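Section 4. Recording Your First Set of Pick-and-Place Examples

By now the gripper should be charged, paired and sitting comfortably in your hand (if it isn't, go back to Section 3 and take your time, there's no rush). This section walks you through one full set on the packing task, which is where we like everybody to start. You'll be moving small snacks from a pile into an open box, one at a time, and each trip from pile to box is one example for the Tristier learner. A full set is 40 examples.

Before you start

1. Choose a surface at about knee or waist height. A bed, a low table or a bench is fine, and so is a busy bedspread. Please don't tidy the whole room for us! The learner will meet all kinds of homes and we would like it to see yours the way you live in it.
2. Put the open box on one side and the snacks in a loose pile within easy reach. Mix your shapes: long packets, flat packets, a few little wrapped candies.
3. Squeeze the handle fully closed and let it open again, twice. The app uses this to learn the range of the fingers.

Recording an example

4. Press the record button and wait for the short beep.
5. Come down toward the snack you want at a calm, even pace, with the fingers already open.
6. Close on the snack until the blue pads hold it, then pause for a slow breath. Small candies are the fussy ones, so aim to catch the wrapper well between the pads and not by its very tip.

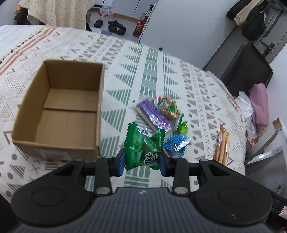
What if I drop something on the way to the box?
Keep recording, pick it up again from wherever it landed, and carry on to the box. A recovery like that is worth having, and Aino Laaksonen on our review desk is always pleased to find one.

7. Carry the snack over the side of the box, lower it, and open the fingers. Try not to toss it.
8. Lift the gripper clear and press the button again to finish. Two beeps mean the example is saved.

Note: Change your order as you go. If you always take the nearest snack first, the learner picks up that habit too. Huw Samuel's early sets from Cledthorpe were lovely and smooth, but he worked left to right in 58 of 68 examples, and we had to ask him for more.

Caution: Keep your free hand out of the way while recording. If you need to straighten the pile, stop first.

Caution: Keep fingers and loose sleeves away from the hinges whenever the handle is moving.

When the set is done, leave the app open until the upload bar is full, then go on to Section 5.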